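Hindham Materials Workshop
Notebook, Wood Finishes Section
Entry: 6th November

Subject: Food-safe oil and wax finishes on turned ware, second round of water-ring trials

The second round was started from the batch of maple blanks received from Brestley in September. All blanks were conditioned in the drying room until two successive weighings agreed. Blank 354 was set aside on account of a check running in from the end grain. It is to be kept for the sanding trials and is not to be oiled.

Finishes under test are raw linseed oil, walnut oil, and the Najafi blend of walnut oil and beeswax. Each blank received 3 coats, wiped off after standing, with overnight drying between coats. The linseed pieces were still tacky at the second coat and were given an additional night. This departs from the written schedule and has been entered on the batch card.

The surface was brought to 100 grit only for the first set, as agreed with Wonuvden, whose turners report that their customers will not pay for finer work on everyday bowls. The coarser surface takes up more oil and shows darker on the end grain. Color readings should therefore not be compared with those of the first round, which was sanded finer.

Water-ring test: a glass with a wet base was left on each sample for the set period, then removed and the surface blotted. Raw linseed marked plainly. Walnut oil marked faintly, and the mark could still be felt with a fingertip as raised grain. The blend showed no ring under the bench lamp but did show one in low side light. Future readings are to be taken in side light only, and the form has been amended accordingly.

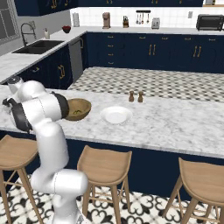 Light brown wooden bowl with darker rim, on a marble-topped island.

Raised grain remains the chief complaint in the returns sent on by Wonuvden. The present recommendation is to wet the bare wood, let it dry, and cut back the fibers lightly before the first coat. Two blanks treated in this way felt smoother after the water test than any of the others. The sample is too small to support a change in the instructions to turners.

Odor was noted on the linseed pieces in the closed cabinet. It had faded on those kept on the open rack. All pieces have been moved to the rack.

Used wiping cloths were laid flat outdoors to dry and then placed in the lidded metal can. The can is due for emptying.

Outstanding: lemon juice and vinegar spots on the walnut oil set; reweighing of all blanks; a fresh tin of the Najafi blend, the present one having begun to skin over. Batch cards are in the gray folder.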